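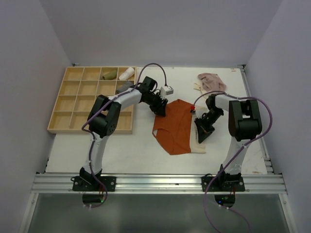
By Uriel Alarcón, business reporter
Erkdale, September

Packing staff at underwear retailer Mimalo will no longer roll every pair by hand after the firm put pairs of robot arms to work on part of its gift box range.

The arms pick up a garment, fold it, roll it and set it in a wooden tray with a space for each item. Staff used to do all of this standing at long benches at the Erkdale warehouse, where up to 500 boxes go out on a busy day.

Mimalo said none of the 30 people on the packing floor would lose their jobs. Six have moved to returns and four are being trained to run the new stations, which were supplied by Brornar. The rest still pack by hand, as the arms handle only plain briefs and socks for now.

Anjali Sandu, who leads the early shift, said the change had been easier on people's wrists but had brought other work with it. "You used to get a rhythm going and chat to whoever was next to you," she said. "Now you're watching two stations and listening for the one that's stopped."
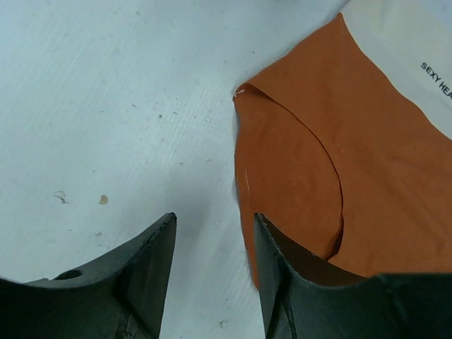
Quality checks have stayed with the staff. Every tray is looked over before it is boxed, and anything badly rolled is done again by hand. Thin, smooth fabrics like the orange pair between the grippers are checked for creases and for loose threads, such as the small white one at the corner. The tables also have to be wiped down between batches, as lint and specks gather on the white surface and show up on darker cloth.

Pay for those moving to the stations goes up by £319 a year once training is finished. The union branch at the site has asked for the same rise for staff in returns, and talks are due to carry on next month.

The stations handled 3,050 items in their first full week. Mimalo said it would decide after Christmas whether to order more.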